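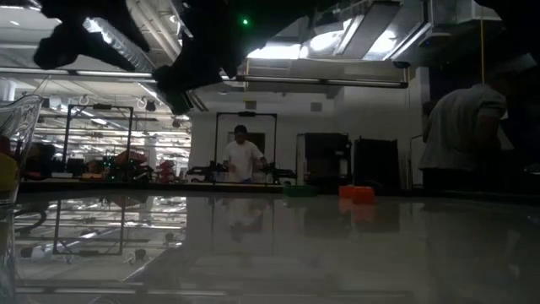

Page 6

Waiting for the Bus in Nallville
Student project report, February 2024

In October we asked 200 students how they come to class. More than half of them, 52 percent, take the bus from Flastgate. In the morning the waiting time is short, but in the evening it can be up to 40 minutes. Many students leave the last lesson early for this reason, and the teachers are not happy with it.

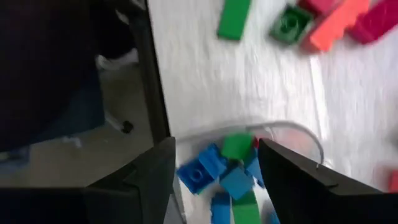
One student wrote on the form that a later bus would not help her, as the connection to Netov is already gone by then. We had not thought of this and added a question on connections. The answers were few, so we do not give a percentage for them.
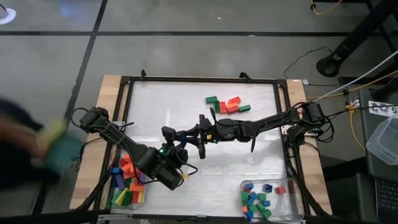

Fig. 3. White work surface on a light wooden table.

We propose to move the evening bus by six minutes. The timetable office has not answered yet.

Contact: Student Projects Office, Nallville | Back to top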